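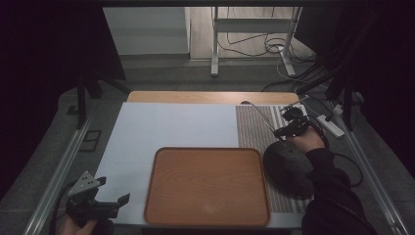
evoyle_iolo
Hand-held grippers vs. remote arm for tabletop demos
I need to settle on one way of collecting demonstrations before October and I keep going back and forth. The task is simple on paper: pick a small item off a mat and put it in a tray, then later the reverse. So far I have 444 episodes with the hand-held pair and a smaller batch driven through leader arms. My worry is the soft items. The dark gray fuzzy thing on the striped mat, to the right of the tray, is typical of the set. With a gripper in my own hand I can come in over it at any angle I like, and I suspect I'm using angles the real arm can't reach. Has anyone trained on both and compared?

Joined: October
Posts: 21

dwynwen_m
I did both for a sorting task at Gwilliam. Hand-held was much faster to record. With leader arms my operators averaged one episode in the time it took to do three by hand, and they got tired sooner. The reach problem is real though. We ran every hand-held episode through the arm's kinematics afterward and threw out the ones that didn't solve. Lost 10 percent the first week, less once people knew what to avoid.

Eifion Ellis
I'd go the other way. If the arm is what has to do the job, demonstrate on the arm. You see the joint limits as you hit them and you don't have to filter anything. Three times slower is fine if all of it is usable.

dwynwen_m
Ninety percent of three is still 2.7.

Eifion Ellis
Sure, if the kinematics check is the only thing that goes wrong. It wasn't for us. Timing was the bigger problem. People move their hands a lot faster than the arm can follow, and slowing the playback down changes what happens when you touch something soft. A sponge pushed quickly and a sponge pushed slowly don't end up in the same place.

evoyle_iolo
The timing point is one I hadn't thought about. I do move fast. How do you slow people down? I tried a metronome and hated it.

yaqin_yu
We cap it in software. The recorder beeps when the tip speed goes over the limit, and the operator learns the pace in a couple of sessions. No need to redo the episode for one beep, but more than three and we drop it.

Also check your tracking before you blame the method. I went through 1,619 hand-held episodes last winter on the Weria rig and most of the bad ones were tracking loss at the edges of the work area, where one wrist blocked the view of the other gripper. Moving the tray in toward the middle fixed more than any change to the policy did.

Angharad Wogan
Agree with Yaqin. Two other things to look at:

Cables. If a gripper is on a cable, people shorten their reach on that side without knowing it, and it shows in the data. Put slack on the table side or run it up the forearm.

The idle hand. In a one-handed pick the other gripper still gets recorded. If it hovers somewhere different every time, the policy learns a drifting left arm. Pick a rest position and mark it.

evoyle_iolo
My left is guilty of that. It sort of hangs around near the front of the table. Would a strip of tape be enough as a marker?

Angharad Wogan
Tape is fine if it's in the same place at test time too. Otherwise the policy sees a table with no tape and you've added a new problem.

Eifion Ellis
Or use the arm, where the left side parks itself.

Angharad Wogan
It parks itself if you wrote the code to park it.

dratfan21
Has anyone used the Zaltora leader arms for this? Thinking of buying a pair.

Eifion Ellis
Yes. Good for rigid parts. There's no force feedback, so on soft things you squeeze by eye and everyone squeezes too hard. I'll admit that's one place the hand-held kind wins, you can feel what you're holding.

dwynwen_m
First thing we've agreed on.

yaqin_yu
Iolo, what I'd do is keep the 444, run the reach check on them, and record a small set on the arm for the final placing only. Mixed sets worked for us as long as each episode was tagged by source.

evoyle_iolo
OK. Ran the check last night with Dwynwen's method. 21 episodes failed, nearly all of them picks where I rolled my wrist outward. That's better than I expected. I'm staying with the hand-held pair, adding the speed beep, and doing the placing set on the arm next. Still not convinced about tape – might use a fixed start pose instead and trim the recording to it.

Eifion Ellis
Post the success rates for both when you have them. I'd like to see soft items listed separately.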